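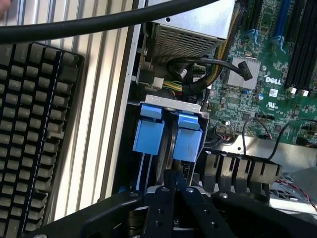
Going in for the drives: an open Dell on the bench at Wedar, with the blue carrier handles next on the list.

I'd been at Wedar for maybe ten minutes when Urmila Mishra handed me a screwdriver and told me to make myself useful. Fair enough! She runs the teardown floor, where old office computers come in by the pallet and leave as sorted tubs of metal, boards and memory, and she isn't keen on people standing about with notebooks.

So I did two machines by hand, badly. The drives are the fiddly bit. You pinch the plastic carrier, wiggle, swear a little, and out it slides (or it doesn't, and you swear a bit more). Urmila used to do 90 machines on a good shift and she's got the thumbs to show for it. She held them up for me. Both are strapped.

The arm at bench four goes by Momik, after the software it runs on, and it's been pulling drives since October. The floor gets through 200 machines a day now with the same crew. I asked the obvious question, whether anyone had been let go, and Urmila said no, though two casuals weren't called back after summer and she's still cranky about that. She brought it up again at lunch.

What's changed is the sort of tired people are. Naveen Rana spent three years on the drive bench and now looks after Momik, plus whatever it hands back to him. Bent rails, odd brackets, cables flopped across everything. "I used to go home with sore hands," he told me over a really terrible instant coffee. "Now I go home with a sore head." He reckons it's a decent swap most days. He also got a pay bump of 40 dollars a week, which he thinks should've been more, and I'm with him on that one.

I liked watching him work. He'll open a case, nudge a loop of cable off the heatsink with one finger, flick a look at the screen and wander off to the next job. When the arm gets stuck it chimes, a cheerful little two-note thing that everyone on the floor has come to loathe. Someone's taped a sock over the speaker.

Not everybody's sold. One of the older blokes on the memory bench told me he misses the chat, because you used to have someone across from you all day and now you've got a motor whirring. They've since moved the radio over to his side, and he gets to choose the station until smoko.

Management wants a second arm at the Indidlow site by Christmas. Urmila wants better chairs first, and a proper say in who gets trained on the thing. When I left she was drafting an email about the chairs, typing with her index fingers.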